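What a Gripper Score Leaves Out

Every few months someone sends me a table that ranks grippers. The last one came out of a comparison between two parallel-jaw designs, the Cirgate and the Wustar, both bolted in turn to the same arm model and both run through the same set of kitchen tasks in simulation. The Cirgate won. It finished 862 of 1068 trials, the Wustar trailed well behind, and by the end of the week people were quoting the number as though it settled which one to buy.

I don't think it settles much. I have read the setup notes twice, and what strikes me is how many choices were made before either gripper closed on anything. Finger friction was a single value, picked once and left alone. Contact stiffness was whatever the simulator shipped with. The controller had been tuned for the Cirgate in July, by the group that likes the Cirgate, and then handed over to the Wustar with the jaw width changed and nothing else. If I tuned my bicycle to my own legs and lent it to you, I wouldn't publish the race results.

Then there is the kitchen. Rendered kitchens have become very good, good enough that a reader stops asking questions. The marble has veins, the toaster throws a soft shadow, and a white arm reaching over the counter looks as though it could be working in a house down the street. Looks are the cheap part. A toaster in a simulator weighs what somebody typed into a file. Its lever has the spring somebody guessed at, or no spring at all, and the finger pads coming down next to it never pick up a crumb or a smear of butter.
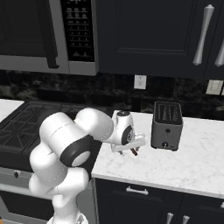 Orhun Ekinci read a draft of this and wrote back that I was asking simulation to do a job it never applied for. His view is that you run a thousand trials on a computer so that you can throw out the bad designs early, and that a gripper which can't manage an ideal toaster has no business near a real one. Fine. I agree with the second half. But the table I was sent wasn't used to throw anything out. It was used to pick a winner between two designs that both work, and at that distance apart the guesses in the file matter as much as the fingers do.

I'd also like to see the failures. The report gives them one line. Did the jaws miss, or did they close and slip? Did the wrist run out of travel before the fingers got there? Those are three different problems with three different owners, and only one of them belongs to the gripper. Yüksel, the older controller, used to log this by default. Stukby, which replaced it, gives you pass or fail and a nice chart.

My own test is slower and I admit it doesn't scale. Put both grippers on a real bench, have each side tune its own controller, cap the tuning time at the same number of hours, and run 400 grasps apiece with the pads left uncleaned. Print every miss with its cause. I suspect the gap would shrink – it might even flip – and I'd happily be wrong about that if somebody showed me the logs.

Until then I'm keeping the Wustar on my arm. It was already mounted, and the table hasn't given me a reason to get the wrench out.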